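# Shared Laundry at Clalldale: An Interview with Gráinne Madigan
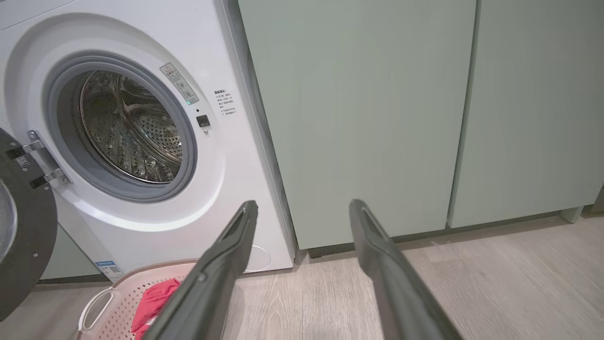
*A front-loading washer with its door open.*

The Clalldale Housing Office opened its shared laundry program to residents of the Flirnmont building last August. Gráinne Madigan, who manages resident services, met with the newsletter to review the first months of operation.

The building has 233 apartments, and many have no space for a washer. "Residents had been asking for this for years," Ms. Madigan said. "They were carrying bags across town on the bus, often with children along."

Booking was the hardest matter to settle. The office first allowed residents to reserve up to five hours a week, and evening times filled quickly. The limit is now two hours at a time. "Families with newborns may request more," she said. "We have approved every such request."

Asked about cost, Ms. Madigan said that fees pay for water, power and repairs. Jarlath Gallagher of the finance department reviews them each year. No increase is planned.

She also spoke about noise. Residents on the lower floors objected to late use, and closing time was moved to 9 p.m. "I would have liked to keep it open later for shift workers," she said. "We are still talking with them about early mornings."

Questions about bookings may be sent to Saoirse Quinlan at the front office.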